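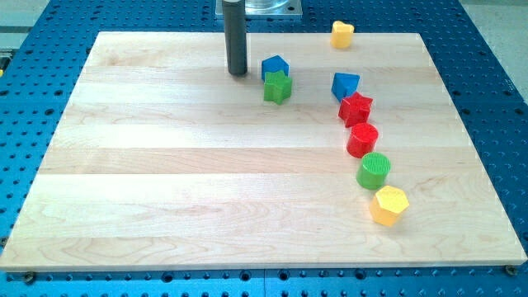

Edge-glued panel (also called a glued-up panel, a solid wood panel or, in my family, just "a board") is a flat sheet made by gluing narrower strips of wood side by side. I've been adding to this entry on and off for years, so forgive the parts where I ramble.

Why glue strips at all?
Wide single boards are hard to come by and they love to cup. Wood swells and shrinks across the grain as the air gets damp or dry, and a wide piece cut near the middle of a log can bend like a potato chip. Cut it into strips, glue them back together, and each one pulls on its neighbors a little, so the whole thing stays much flatter. It still moves, mind you! I once screwed a maple top down tight to its base in February, when the house was bone dry, and by summer it had split along one end. Slotted holes, please.

Arranging the strips
Ask five woodworkers about this and you'll start a fight. One camp flips every other strip so the growth rings curve up, then down, then up. The other camp (mine) picks whatever looks best and lets the fasteners handle the rest. I do try to keep the grain running the same way for planing — maple tears out horribly if you go against it, and the curly stuff is the worst of the lot.

Glue and clamps
Ordinary yellow wood glue is plenty for indoor work. Spread it on the edge, rub the joint a bit, then clamp from above and below so the panel doesn't bow. You want a thin line of tiny beads squeezing out. If it's running onto your shoes, you used too much. My old teacher, Gilang Sumampouw, left everything clamped overnight no matter what the bottle said, and I've kept the habit.

Sanding and finish
I start at 80 grit if the joints are uneven and stop at 220. Going up to 400 on bare wood looks lovely but stain hardly takes. For kitchen use, mineral oil is cheap and easy to renew, though it needs doing often.

Names in the trade
A lumberyard may sell these as laminated panels, which confuses people who think of plastic countertops. The Fetwood catalog I grew up with called them "joined shelving" and sold them 97 inches long, an inch over the usual 96, so you could trim a dinged end. I still think every yard should do that.

See also: breadboard end, butcher block, tabletop fasteners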